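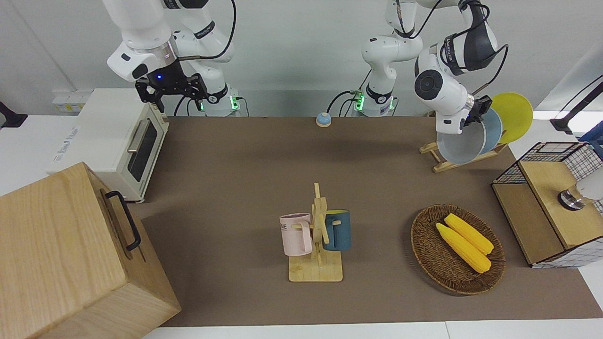 Bancada, tapete castanho, forno branco.

Caderno da oficina - março, entrada da manhã

Continuo com a cola de amido para a encadernação dos registos da Caldeira. O lote anterior ficou com grumos e deitei-o fora. Recomecei às 8h40 com amido de trigo da Sulla, que estava fechado no armário desde o inverno.

Proporção: 40 g de amido para 200 ml de água destilada. Deixei de molho 12 minutos e levei a lume brando, sempre a mexer com a colher de pau. Engrossou de repente, como de costume. Mantive mais 5 minutos depois de ficar translúcida e passei-a duas vezes pelo peneiro de crina. A segunda passagem custa, mas a diferença nota-se no pincel.

Ensaio em três papéis: o japonês fino, o avergoado creme e as sobras do Skerdale de 90 g. O japonês aceitou bem a cola diluída a metade. O avergoado ondulou muito no sentido contrário ao da fibra e tive de o humedecer outra vez e pôr sob peso. O Skerdale absorve depressa demais; a cola desaparece antes de se conseguir assentar a folha. Experimentar com uma pré-encolagem de metilcelulose a 1%.
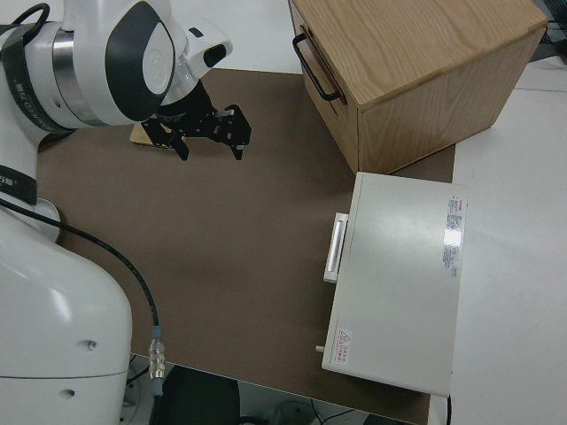
Quanto à metilcelulose, resta meio frasco da que fiz na semana passada. Cheira bem e não tem turvação. Dá para os ensaios, mas não para o trabalho todo. Encomendar mais à Meltimside - o Tomás Azevedo ficou com o contacto e com a referência do produto. Perguntar-lhe também se ainda há mata-borrão grosso, que o nosso está manchado.

Cadernos do volume 2: cosidos os quatro primeiros, com linho encerado 18/3. No terceiro, o vinco estava rasgado quase de cima a baixo e reforcei-o com uma tira de japonês de 12 mm, colada por fora. Secou plana. Os restantes têm os furos antigos em bom estado e vou aproveitá-los. Não mexer nas folhas de guarda sem primeiro copiar as anotações a lápis, há contas e nomes em ambas.

Lombada: o couro original está em pó vermelho. Não vale a pena consolidar tudo, só o rótulo. Descolei um canto com a espátula fina e saiu inteiro. Parei aí para o fazer com mais luz.

15h20 - o avergoado saiu da prensa. Ainda ondula um pouco junto ao festo. Volta para baixo do peso até amanhã, com mata-borrão novo dos dois lados.

Por fazer:
- pré-encolagem no Skerdale, duas tiras, uma com fibra e outra contra
- copiar as anotações das guardas
- afiar a chifra
- etiquetar o frasco da cola com o lote e guardar no frio, usar em 5 dias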